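Wrist camera masking in the Harmont planner — worth it?

noiphan_dj wrote:
I've been running the new self-mask in the Harmont planner since June and I'm not sold. The release notes say it removes the hand from the wrist view before the grasp scorer sees anything. On our arm it removes the fingers and leaves half the sleeve in.

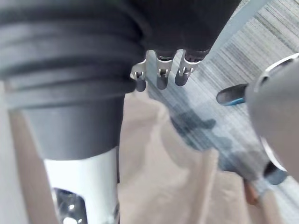 Wrist view, fingers pointing down, ribbed sleeve top left.

The mask comes from the rigid model, and a sleeve isn't rigid. So the planner treats a fold of cloth as an obstacle and backs off. Has anyone had it work with a covered hand?

Furkallow replied:
Works here. Did you pad the mask? The default is 2 pixels, which is silly. Put it at 10 and the false obstacles go.

noiphan_dj replied:
Tried 10. They do go, and so does anything close to the fingertips, the one place I need to see.

Yupin W replied:
Same complaint. I'd also like to know what "90 per cent fewer false contacts" was measured on. A bare hand, I'd bet. Look at how much of this view is knit, and then at how close the thumb is to the cloth on the floor. Pad for the first and you risk losing the second.

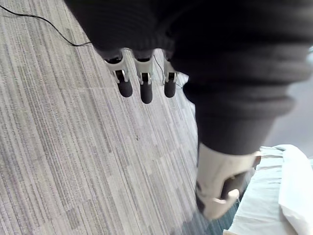
Furkallow replied:
Fair, but you're both asking one number to do two jobs. Version 3 lets you pad each link separately. Big margin on the forearm, nothing on the thumb.

Yupin W replied:
It lets you type the numbers in. Whether the scorer reads them is another matter — ours logged the same mask before and after.

noiphan_dj replied:
I'll try it on Sunday with the scorer restarted between runs and post both logs. If the masks match I'm going back to the old depth cut-off. It was crude but I knew where it failed.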